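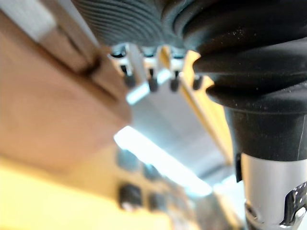
Falen Repair Room
Progress report to the Grostero Fund
25/06/2020

Shelving, benches and the plank store

We are very happy with where the work stands. When we last wrote, in April, the boards were still stacked against the back wall and we were walking sideways to reach the sink. Most of that lumber is now shelving, and the room finally feels like a place where someone could bring in a wobbly chair and get it fixed.

The long wall is done. It carries the new shelves from the door to the window, built from the reclaimed planks we bought from Sipos with the first part of your grant. The planks came in mixed lengths and a lot of them had old nail holes, so sorting took longer than we had allowed for. It was worth it! The boards have a lovely color now that they have been sanded and oiled, and the nail holes are mostly on the underside. A few boards had split too far to carry weight. Those went into drawer dividers and a boot rack by the back door.

Sanding was the slow part. We started with the finer paper, gave that up after the first few boards, and went back to the coarse grade for a first pass. After that it moved along nicely. The oil needs a full day between coats and the room smells of it while it cures, so we have been keeping the windows open and doing the paperwork in the hall.

Benches

Two workbenches were in the plan and both are built. The one under the window is the lower of the pair, meant for people who want to work sitting down, and it has already become the favorite spot for gluing and clamping. The taller one is for sawing and planing. Its top still has a slight dip toward the left end that shows up when you lay a straightedge on it. We want to plane that out before the vise goes on, otherwise we will only have to take the vise off again.

The vise has been delivered and is in its box under the bench. The bolts that came with it are too short for a top this thick, and longer ones are on order.

The Cadari collection

This is the part we are most excited about. The Cadari collection is the set of hand tools and furniture parts left to us when the Cadari joinery shop closed, and for a long time it lived in crates that could only be opened by moving other crates. We have now unpacked and labeled 300 items. Chisels and planes have their own shelf, chair parts have another (legs, spindles, stretchers, some lovely turned finials nobody had seen since they were packed), and the hinges and handles are in shallow trays where you can see them all at once.

4 crates are still closed. From the lids we expect veneer and offcuts in them. Veneer needs to be stored flat, and we would like to have the wide shelves ready before we open anything.

The labels are plain card tied on with string. We tried adhesive ones first and they peeled off the oiled wood within days. Card and string looks a little old-fashioned, but it can be read from a step away and costs almost nothing to replace.

What changed from the plan

The biggest change is the pegboard. We had budgeted for ready-made panels and decided to make our own racks from leftover boards, with holes drilled to suit each tool. It takes more hours and less money. We have moved the difference to lighting over the taller bench, as your office agreed we could.

We also dropped the folding table. Once the benches were in, it was clear that it would block the way to the sink whenever it was open. The space is better used for projects waiting for glue to dry — and there are always more of those than we expect.

Money

Spending is within the grant. Lumber came in slightly under the estimate and hardware slightly over, mainly because of screws and shelf brackets that we underestimated from the start. The receipts are in the folder sent with this report, in the same order as the budget lines. The vise bolts and the second tin of oil are not in there yet and will go in with the final claim.

Still to do

Plane the top of the taller bench and fit the vise.
Finish the wide shelves for the veneer.
Open, sort and label the last crates.
Hang the remaining tool racks.
Put up the lighting.
Fit a threshold strip at the back door, where the floor drops a little.

We would love for you to come and see the room once the racks are up. The chair parts shelf alone is worth the trip, and there is a drop-leaf table waiting for a new hinge that would make a good first job at the finished bench.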